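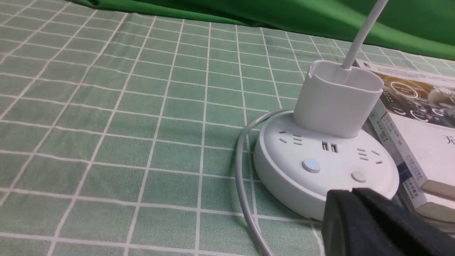
Placing and Switching On the Round Power Strip

By Szymon Pawlak
1/21/26
Reading time: 2 minutes

1. Put the power strip on a flat, stable table. A tablecloth may stay under it, but first pull the cloth smooth.

2. Move curtains and other thick fabric away from the strip. Do not cover it during use.

3. Insert the adapter fully into a socket on the top face. It must stand straight – if it leans, take it out and insert again.

Note: A tall adapter is best placed at the back, so the buttons at the front stay easy to reach.

4. Connect small devices to the two USB ports in the center.

5. Press the button with the indicator. The blue light means that the strip is on.

CAUTION: Keep drinks off the table. Do not pull an adapter out by its cable.

6. Before you clean the strip, switch it off and unplug it from the wall. Use only a dry cloth.

Questions about this section go to Safta Enache at Jotico, extension 681.

We use cookies to improve this site. Accept | Settings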